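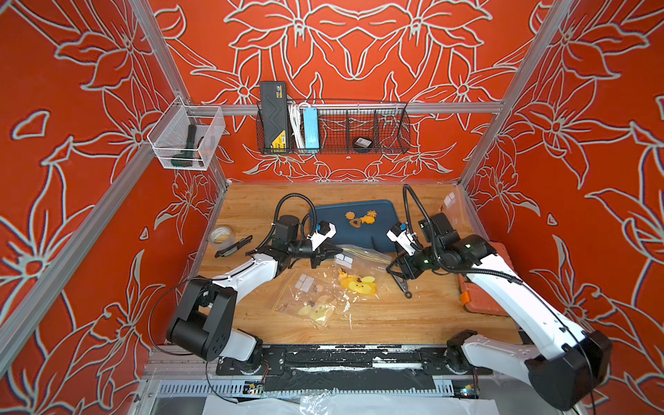 吊るす収納は最後にはほこりの展示棚になりますよ、とアンワラ・ミリダさんから前回の記事にコメントをいただいた。引き出しなら閉めればほこりは入らないし、散らかっていても見えない。吊るすと、だらしなさが目の高さに来る。それでもいいんですか、と。

いいんです、と返事を書きかけて、やめた。書いている途中で、黒いワイヤーかごの網目に綿ぼこりがからんでいるのを見つけてしまったからである。指でつまんで捨てた。それから返事を書いた。「ご忠告ありがとうございます、今のところ快適です」。嘘は書いていない。今のところ、である。

というわけで今回は、作業机まわりの吊るす収納について、言い訳半分で書いておく。

まず壁紙の話をさせてほしい。収納の話だと言ったそばからこれだが、あの壁を避けて話を進めるのは無理がある。朱色というか橙がかった赤というか、とにかくその地に、ユリらしき大きな花と葉が白っぽい灰色の線で描いてある。それが左も奥も右も、三面とも続いている。買ったのはBevskaというところの在庫処分で、ひと巻き893円だった。画面で見たときは落ち着いたレンガ色に見えた。届いた筒を開けた瞬間、部屋の温度が上がった気がした。

返品しようかと思ったが、送料を見たら500円とある。893円のものを500円かけて返す。差し引き393円のために箱を作り、伝票を書き、店まで歩いていく自分を想像して、貼ることに決めた。人の趣味というのは、かなりの部分が送料でできていると思う。

柄合わせには苦労した。奥の面だけは花が真ん中からだいたい左右対称になるようにした。そこに力を使い果たしたので、左右の面は成り行きである。うちに来たルティリオ・トバルは奥の面を見て「おっ」と言い、左の面を見て何も言わなかった。そのままお茶を飲んで帰った。

さて、かごである。

奥の壁の中ほどの高さにアルミの横棒を渡してあって、そこに黒いワイヤーメッシュのかごを引っかけている。中が仕切られているタイプだ。Zenlowで2000円。壁紙の倍以上する。私はかごに関しては金に糸目をつけない女なのである。正確には、もっと安いのが欲しかったのだが、仕切りのないものしか残っていなかった。仕切りのないかごを、私は過去に二つだめにしている。だめにしたというのは壊したという意味ではなく、底のほうに何があるのか調べるのが怖くなって、かごごと押し入れに入れたという意味だ。十二月の大掃除のときに一つ発掘したら、鍵が出てきた。どこの鍵かはまだわからない。

今度の仕切りつきの使い心地はどうかというと、左の区画にばかり物が集まる。左には黒いハードケースが立ててある。表にギザギザの山型の模様が入っていて、下のほうに黄色と黒のラベルがついたやつ。その隣に、輪にまとめた白いケーブル。そのまた隣に水色の箱。真ん中の区画には、上に白いラベルのついた小さな丸い黒い容れ物がぽつんといる。

で、右のほうは、空いている。網の向こうに花柄がよく見える。

買うときの計画では、右には文房具が入り、その隣には糸と針が入り、いちばん端には「その日の郵便物」が入る予定だった。紙に図まで描いた。図の中の私は、帰宅するとまず郵便物をかごに立て、夕食のあとに一通ずつ開けて処理する人だった。現実の私は郵便物を玄関の靴の上に置く。靴を履くときに気づくので、これはこれで機能している。

友人のソチトル・パラシオスは、空いているなら詰めればいいじゃない、と言う。彼女の家の収納は見事なもので、どの引き出しを開けても中身がぴったり収まっている。ただし何か一つ買うと家じゅうの引き出しを組み直すことになるらしく、先日も小さいはさみを一本買ったばかりに土曜日が丸ごと消えたと言っていた。私は右の区画を空けたまま暮らすことにする。余白である。そう呼べばなんでもそれらしく聞こえる。

白いケーブルについても一言。これは前は引き出しに入れていた。閉めるときにはきちんと巻いてあったものが、次に開けると必ず互いに手を取り合っている。かごに移してからはあまりからまない。たぶん単に、引き出しを乱暴に開け閉めしなくなっただけだろう。ファウスティノ・マルドナドにこの話をしたら、結束バンドで留めればどこに入れても同じだと一蹴された。そのとおりで、ぐうの音も出ない。うちにも結束バンドはある。袋ごと、例の仕切りのないかごの底にあるはずだ。

左の壁には別に、透明なアクリルのメッシュ風の小物入れをつけた。隅の支柱の近く、手を伸ばせば届くところ。入れているのは濃い緑と黒の工具と、手前に赤い小物がひとつ。それだけ。透明なものを選んだのは花柄を隠したくなかったから、と人には説明している。あれほど後悔した柄なのに、貼って何か月も経つと、隠すのが惜しくなってくるから不思議なものだ。慣れなのか、負けを認めたくないのか、自分でもよくわからない。

透明の小物入れは、中身が丸見えである。つまりアンワラさんの言う「だらしなさが目の高さに来る」の見本みたいな品だ。ところがここだけは、つけてから一度も散らかっていない。見えるから片づけるのか、物が少ないから散らかりようがないのか。どちらかというと後者だと思う。

重さのことも心配される。かごに入れたものを一度全部出して、台所のはかりに載せてみたことがある。合計493グラム。拍子抜けした。買う前は棒がたわむの壁が落ちるのとあれこれ調べて、夜更かしまでしたのに、小ぶりのキャベツにも負けそうな数字だった。心配性の人は、調べる前に量るといいと思う。私は調べるほうが好きなので、次もたぶん先に調べる。

机の天板は木目の、明るくて温かみのある茶色。壁があの調子なので、ここまで派手だったら目の休まる場所がなかった。物を吊るしたぶん天板は広く使えるようになる、というのが吊るす収納の売り文句で、これは本当にそうなる。ただ、広くなったところにはまた何か置きたくなる。湯のみとか、読みかけの本とか、半分食べたせんべいとか。せんべいは吊るせないので、どうしようもない。

掃除についての現状報告。ワイヤーの網目には、使い古しの化粧筆がいい。はたきだと引っかかって、かごごと揺れる。筆で上からなでて、落ちたほこりは天板で拭き取る。4月9日(土)に初めてまともにやってみたら、湯が沸いて、お茶がちょうどよく冷めるくらいの時間で終わった。初めて、と書いてしまった。かごを吊るしたのがいつだったかは、ここには書かないでおく。

追記。アンワラさんからまた返事があった。引き出しのほこりは入らないと言いましたが、昨日いちばん下を開けたら入っていました、とのこと。化粧筆をおすすめしておいた。

追記その二。壁紙の残りがひと巻きの三分の一ほどある。欲しい方がいたら差し上げます。送料はそちら持ちで。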